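Folding Table: The Black Shirt Pages

Welcome back to the laundry corner of the site, and thank you for all the kind notes about the sock drawer gallery, which I truly did not expect anyone but my sister to read! I've been promising a page on dark shirts since April, and I finally sat down one Saturday with a pot of coffee and got it put together.

If you are new, my name is Clive Fairclough and I fold things. I did it for a living for 15 years at Whitlock, the wash-and-fold place down by the bus depot, and now I mostly do it for family and for this page (and for the pleasure of a closet shelf that looks the way a closet shelf ought to). Dark clothes with a print on them are what I get asked about more than anything else, so they get a gallery of their own. You can click any picture to see it larger.

Black cloth on a white table, still in its heap, with orange and purple print showing.

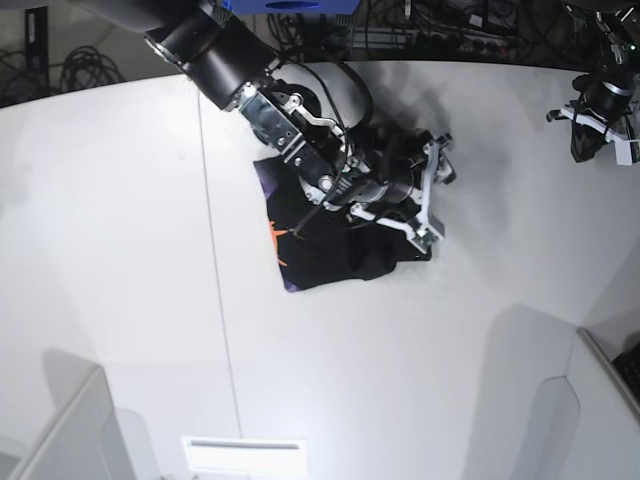 Dark knit up close, with all those soft folds. I could look at this sort of thing all day.

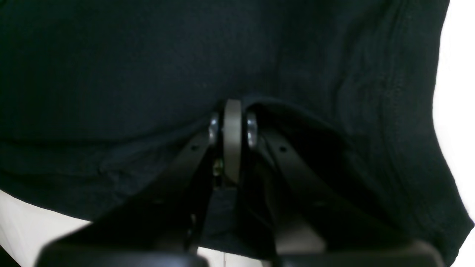 Long and narrow across the table, with a little patch of purple and lavender peeking out at the bottom edge.
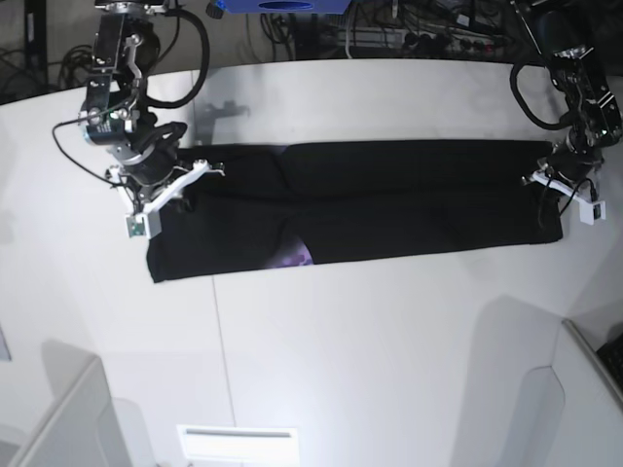
Now, a few words on how I like to go about it, for those of you who want to try it at home. Start with a clear table, and a pale one if you have the choice. Black on a dark bedspread is a misery, and I spent years squinting at navy sleeves on a brown counter before anybody at Whitlock thought to paint the thing. Shake the shirt out once, good and hard, and lay it face down. Smooth from the middle toward the sides with the flat of your hand, and don't fuss over every last wrinkle or you'll be there until supper.

For a shirt with a big print, I go lengthwise first. Bring one side over to meet the other, tuck the sleeves back so they lie along the body, and run your palm down the whole length. You'll have a long band of cloth, and from there it's a matter of folding it in half, and then again if your shelf is shallow. If the print is the thick, rubbery kind, try to keep it from being folded against itself, especially if the shirt is going to be put away for a whole season. I've had to peel a few apart in my time, and it is not a nice sound.

A couple of readers wrote in to ask about folding boards. I own a Lorden, the hinged one, and I'll admit that it does a lovely tidy job on polo shirts and anything with a collar. For soft knits I still go back to my hands, as the cloth slides around on the board and I end up doing everything twice. The Trusum shelf dividers, on the other hand, I would not be without. I've got them in the hall closet and the guest room, and my stacks haven't toppled since.

One more thing, on lint. Brush before you fold, while the shirt is flat, and do the back as well as the front. I used to leave it until I was getting dressed, and I was forever finding the cat on my shoulder blades.

The next gallery will be fitted sheets, heaven help us all. I've had 63 messages on that subject alone, and I'm working my way through them in the evenings, so please be patient if yours hasn't been answered yet. The sweater pages and the old Pludilden basket gallery are still up, and you'll find both in the list on the left.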